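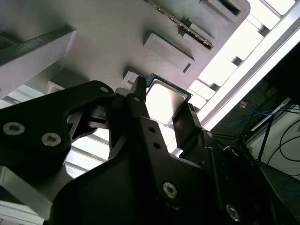
Processor held between the gripper fingers.

Pereyra Profiles: progress report to Jatbridge, April

The grant pays for a set of short biographies of stage and television actors who began their careers in Alville. Five were planned for this period. Four are finished and have been up on Clilix since the start of the month. The fifth is written but is still with the actor's family, who asked to read the part on her first marriage before it goes up.

Most of the work went into checking dates. Fan pages copy from one another, and two of them gave a wedding year that the county record does not support. In those cases we used the record and said so in a note at the foot of the page. Where we could find no record of a marriage or a child, we left the line out.

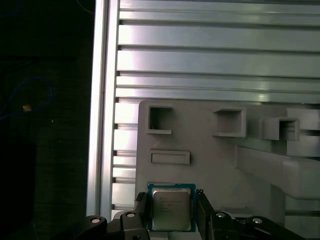 We also changed how we handle private life in general. The early drafts had a separate section on relationships, and it was mostly guesswork taken from old magazine columns. That section is gone. Anything the actor has said in an interview now goes into the main text, with the name of the publication.

Photo rights are behind schedule. One agency has not answered our last three emails, and its pictures can cost up to $50 each for web use. The budget covers this if we keep to one portrait per page.

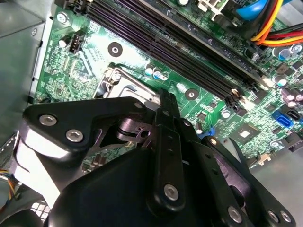 Renato Saavedra asks that the fifth profile not be held past the end of next month, and suggests putting it up without the marriage section if the family has not replied by then. I would like to give them a little longer and will call on Monday.

Next period: five more profiles, two of them already researched, and a corrections form at the bottom of each page.

Aldana Jara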